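4. Setting out the bench for colour mixing

The layout is the same for every session in this part of the Palarell guide. Have it finished before any coloured water is poured.

You will need: two clear tube racks, two paper cups, one measuring beaker, conical tubes, a measuring cup, a stirrer, food colouring, a jug with 400 ml of tap water, and paper towels.

4.1 Laying out

1. Wipe the table and dry it. Permanent pen marks on the top can be left. Wet ones must come off.
2. Place the beaker in the middle with its spout facing the side you will pour towards.
3. Place one rack to the left of the beaker and one to the right, long side parallel to the back edge of the table.
4. Stand one paper cup outside each rack. The left cup holds tubes waiting to be used. The right cup is for rinsing and starts empty.
5. Keep the front of the table free for your hands and the record sheet.

Note: On a narrow table the beaker may go forward of the racks. Do not move the racks closer together to make room, as the tubes catch on each other when lifted.

4.2 Filling the tubes

1. Add 2 drops of colouring to each tube before the water. It mixes by itself as the tube fills.
2. Fill with tap water up to the 5 ml line. Read the line at eye level.
3. Put tubes of different colours at opposite ends of the rack, with empty holes between them.
4. Wipe the outside of each tube. A wet tube slides through the rack too easily.

Caution: Conical tubes will not stand up on their own. Put a filled tube in a rack or keep hold of it.

4.3 Pouring and stirring

1. Lift the tube straight up until the tip is clear of the rack, then move it sideways.
2. Pour down the inside wall of the beaker or measuring cup.
3. Stir slowly for 60 seconds. Hold a light plastic cup steady while the stirrer is in it.
4. Return the tube to the hole it came from.

Caution: Do not leave a metal stirrer leaning in an empty plastic cup. The weight can tip it over.

Layout and handling 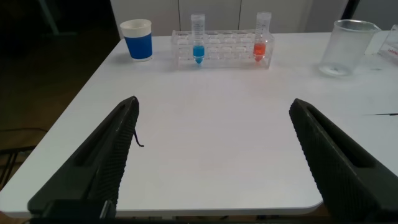 One tube of each colour in the rack, beaker empty.

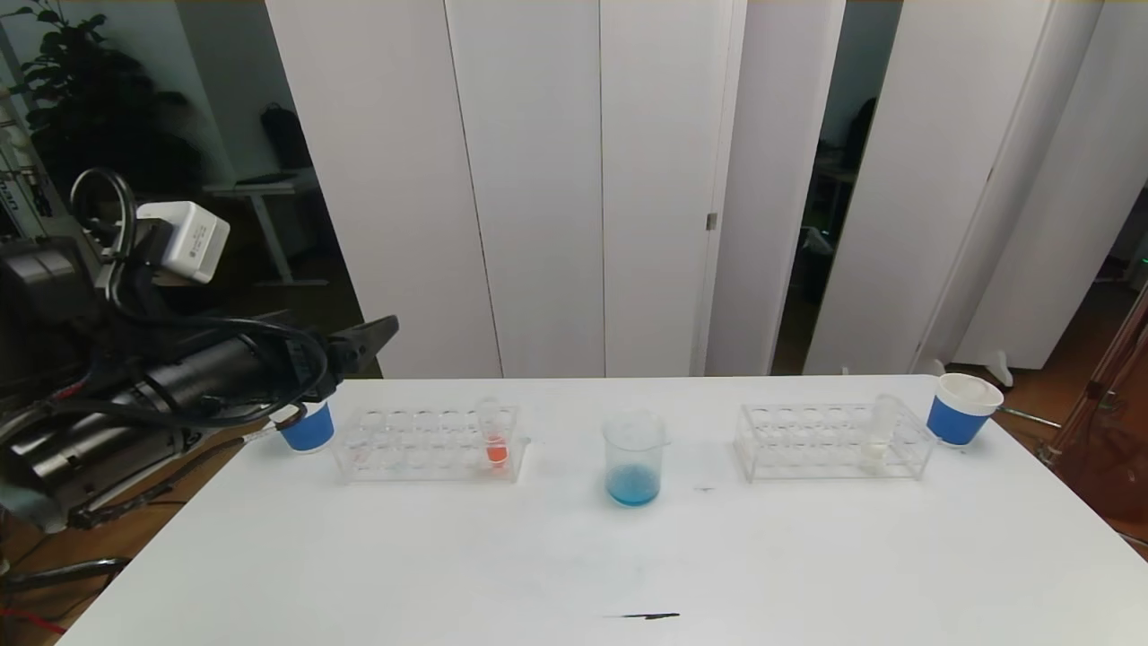
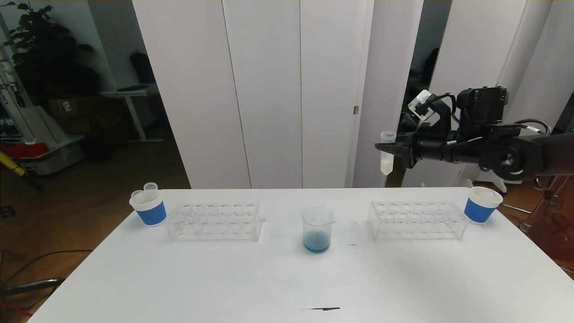 Beaker in the middle, a rack on each side, a cup at each end.

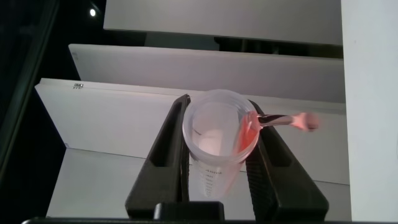
Measuring cup with a utensil at the rim.

Witold Tomaszewski

4.4 Clearing away

1. Empty the beaker and tubes into the sink, palest colour first.
2. Rinse the tubes and stand them upside down on a towel. Red colouring stains clear plastic if it is left overnight.
3. Rinse the racks under the tap and shake the water out of the holes.
4. Throw away paper cups that have gone soft at the base.

Spare tubes and racks are listed in section 9.

Section last revised Sep 22, 2019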